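Prinora heat pump dryer, long-term review: fine, but read the small print

I bought the Prinora in March of last year and have put off writing this until I had a proper stretch of use behind me. That stretch is now 16 months. Most of the reviews on the Valente site, and there were 2,678 of them the last time I looked, seem to have been written within a week of delivery, when all anyone can tell you is that it arrived and the drum goes round. A fair number say they were sent a voucher for posting. Make of that what you like.

I paid £664, with delivery and taking away the old one. The old one was a Pasirholm vented dryer, a noisy thing with a hose that went out through the wall. It ate electricity and it dried clothes in an hour. I mention it because everything below is really a comparison with that, and if you have never owned a vented dryer you may be less bothered than I am by some of it.

Time first. The panel says two hours ten for a normal cotton load. It lies. It starts at two hours ten, drops to forty minutes at a decent pace, and then sits on forty minutes for as long as it pleases. A full load of bedding has taken three and a half hours in my kitchen, and I have stopped looking at the display. If you need a school shirt by eight in the morning you had better have started it the night before. In winter it is slower still, and the kitchen here is not a cold room. The manual admits as much on a page near the back, in small type, under "Ambient conditions". The brochure in the Gatdale shop did not mention ambient conditions at all.

Running cost. I put a plug-in meter on it for the first month, because I don't believe energy labels. The most I ever saw it draw was 747 watts, and it spends most of a cycle well below that. The Pasirholm pulled three times as much, so even allowing for the longer cycles the new one is plainly cheaper to run. I'll give it that, and it's the main reason I haven't sent it back. But the "pays for itself" line on the sales page depends on you running a load every day of the year. We do three or four a week. By my sums it will be well into its old age before it has paid for itself, and that's if nothing breaks.

Which brings me to the sensors. There are two metal strips inside the drum that are meant to feel how damp the clothes are. They work well enough on a load that is all one kind of thing. Put jeans in with shirts and the shirts come out crisp while the waistbands are still clammy. A pair of socks on their own will convince it that the drum is empty and it shuts down after ten minutes. The answer on the helpline was to use the timed programme, and I could have done that on the Pasirholm with a dial.

The filter is my biggest grumble. It's two pieces, one inside the other, and both want cleaning after every load. Fine. Behind the flap at the bottom there is a second filter, a piece of grey foam, and that wants rinsing and drying out fully before it goes back in. The manual says once a month. In this house it's more like once a fortnight, and the machine will nag with a red light until you do it. Fluff also gets past the foam and settles on the fins of the condenser behind, where you are told not to touch it with your fingers as the edges are sharp. I use a soft brush and a torch, on my knees. The word used on the box is "self-cleaning". I would love to meet whoever approved that.

Water tank: top left, slides out, holds enough for one big load and a bit. You can plumb it into the sink waste with the hose supplied, and I'd say do that on day one. The hose is short. Mine reached with nothing to spare.

Noise is better than I feared. It's a low hum with a gurgle every few minutes as the pump empties itself into the tank. You can have the radio on next to it. The finishing tune is another matter -- eleven seconds of something like an ice cream van, repeated every minute until you open the door. It can be turned off by holding two buttons together, and that took me a good while to find. They are not the two buttons shown in the manual.

There is an app. I used it twice. It wanted my location and my birthday, and in return it told me that the dryer, which I was standing in front of, was on.

Build is ordinary. The door feels light and the catch has started to need a shove. One of the feet wound itself loose after a few months and the whole thing walked an inch towards the fridge. The drum light still works. The guarantee is two years on parts, and longer if you register within thirty days, but read the wording as it leaves out the door seal, the filters and anything put down to "fluff build-up". In a tumble dryer that covers an awful lot.

Would I buy it again? Probably, at a lower price, and knowing what I know. If you have space for a line and only need a dryer for the wet months, I'd keep the money. If you have a vented one that still works, I wouldn't be in any rush to replace it on the strength of a leaflet. Take no notice of the bundle with the "care balls" and scented sheets that Valente tries to add at the till. I tried the balls. They thump.

As for how it treats the washing itself, I have less to moan about than I expected. The lower heat does seem kinder. Elastic has lasted, and I haven't had a jumper come out fit for a doll, though I don't put wool in and neither should you, whatever the wool programme claims. Towels are where I look for wear, the printed ones most of all, and the pale one with the cat faces and the joined-up writing in greyish blue is the one I go by. You can still make out the ears and the round eyes on them, and the stitched hem, a touch pinker than the rest, is holding along its edge. The Pasirholm used to turn hems into frilly lettuce. I'd give the Prinora three out of five, and it would have been four without that foam filter.

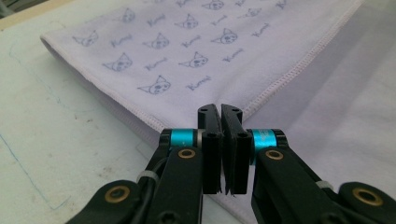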